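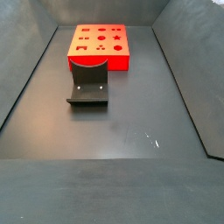 What changes for shippers when Ridano moves to the new pallet label in July?

Each pallet will need one label on the short side and one on the long side, both carrying the same pallet number. Labels in the old layout will be accepted at the gate until the end of September.

## Ridano sets new pallet label rules for its Wikedport depot

WIKEDPORT – Ridano, the freight storage operator, will bring in a single pallet label layout at its Wikedport depot in July. The change applies to all inbound dry goods. Chilled goods stay on the present layout until further notice.

The depot now receives pallets from 262 shippers. Labels differ in size, placement and number format, and pallets with a label that can't be read at the gate are moved to a holding lane for manual entry. Under the new rules, the pallet number is printed in the top third of the label, the ship date in the middle and the barcode at the bottom. The lower edge of the label must sit at least 20 inches above the floor.

"Most of the delay at our gate comes from placement," said Nana Nartey, head of inbound operations at Ridano. "A good barcode on the wrong side of the pallet still means a driver has to turn the load. We have asked for two sides so that either approach works."

The layout was tested over one month with Durnum, a paper goods supplier that ships to Wikedport daily. During the test, 332 pallets arrived with the new label and 2 were sent to the holding lane. Both had labels placed under the stretch wrap, where glare kept the scanner from reading them. Ridano has since added a line to the shipper guide stating that labels go on the outside of the wrap.

Label templates were drawn up by Jõgi, which also supplies the gate software. Shippers that print from their own systems can load the template file directly. Those that buy printed stock may use up what they have, provided it reaches the depot before the September cutoff.

"We changed the template in our shipping program and left the printers alone," said Hortensia Mamani, shipping manager at Durnum. "The second label adds a little time at the wrapping station."

After the cutoff, pallets with old labels will be relabeled at the depot and the cost billed to the shipper at the posted handling rate. Mixed pallets need one pallet label only, with a packing list attached to the long side.

The shipper guide and template files are available from the inbound desk at Wikedport, which takes calls from 7 a.m. to 4 p.m.

### About Ridano

Ridano stores and forwards dry and chilled freight for makers and wholesalers. Its Wikedport depot handles inbound goods by road.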